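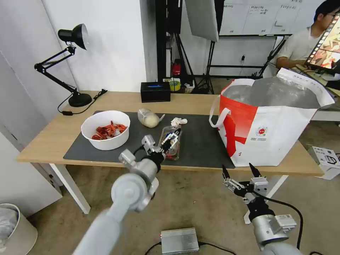
Fig. 4-1. Left gripper on the clear container, right gripper open.

4. Setting up the table-clearing task

Lildale Student Robotics Club, two-arm bench guide. Revised Aug 3, 2023.

The Flevov challenge sheet calls this a beginner task. We doubt that whoever wrote it had tried to grip a thin plastic tub. Read the whole section before you power the arms, and don't trust a run just because it worked once.

4.1 Laying out the table

1. Lay the dark mat flat along the near side of the table. Push down any corner that lifts.
2. Set the bowl on the left part of the mat, within reach of the left arm.
3. Stand the carry bag on the right with its top wide open. A bag that sags shut will fail the run, whatever your code does.
4. Keep cables off the mat.

Note: The challenge sheet says layout "has little effect." Our July log has 31 failed runs, and most of them began with something sitting in the wrong place.

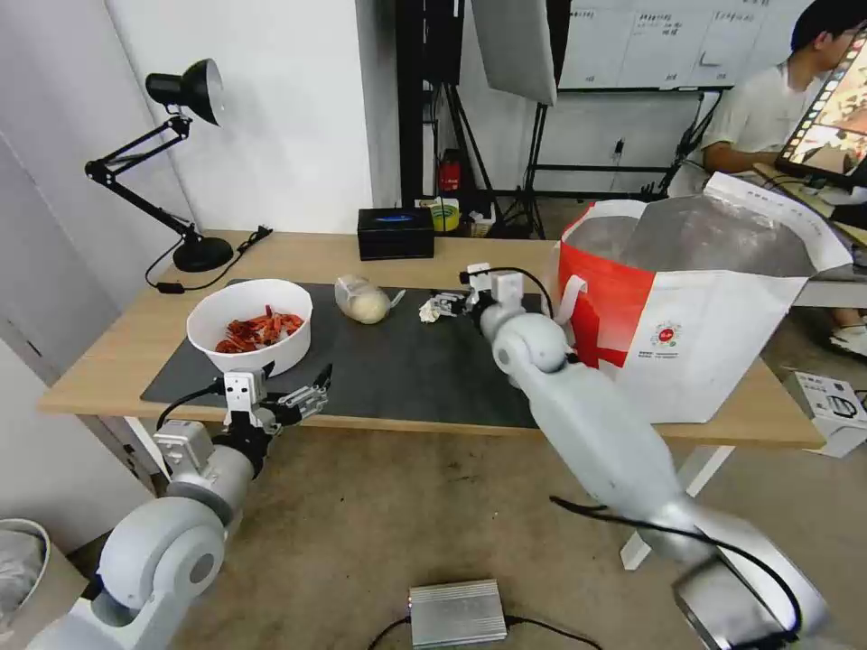 The Mistville team wrote to say that we fuss too much over the layout, and that a policy worth entering should cope with a bag moved a hand's width either way. They leave theirs wherever it lands and change it between runs.

Fair enough as a goal. We'd still like to see their scores. Get a fixed layout working first, then start moving things.

4.2 Checking the grippers

1. Open both grippers fully from the Korletey panel.
2. Bring each one to the near edge of the table at low speed.
3. Close on an empty tub and look at the walls. If they buckle, lower the grip force and repeat.

Caution: The panel's "auto grip" setting is sold as safe for any object. It cracked two of our tubs. Leave it off.
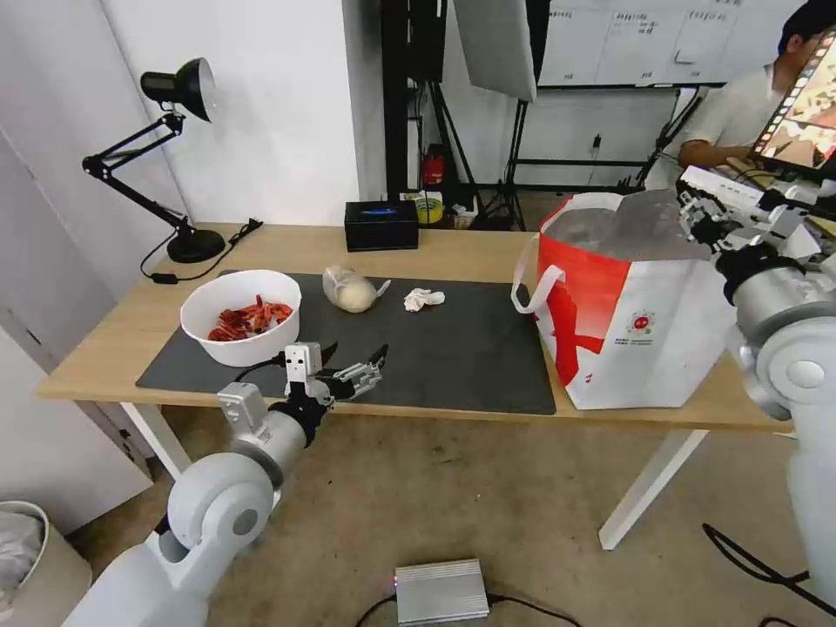 Reading time for the rest of this section: 2 minutes

4.3 Lifting the bowl

1. Bring the left gripper in from the side and pinch the rim.
2. Raise the bowl slowly and stop. Watch for slip before you go on.
3. Keep the right gripper clear of the bowl's path. We have no faith in the collision warning, and you shouldn't either.

Caution: A one-sided rim grip lets a loaded bowl tip. Practice with 200 grams or less, and put in

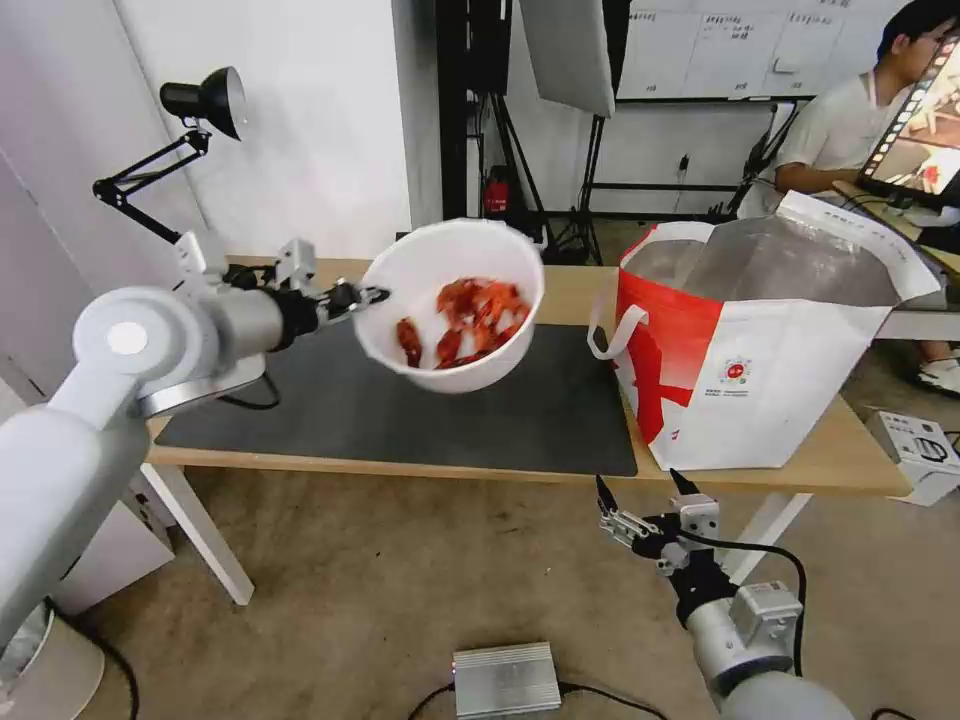
real food only after the same lift has held ten times in a row. A demo video with one clean lift proves very little, ours included.

4. Lower the bowl to the mat and open the gripper all the way before you back off.
5. Write down every attempt, failed ones too. A reported rate of 90 percent means nothing if the bad runs were left out of the log.

Go to 4.4 for bag placement.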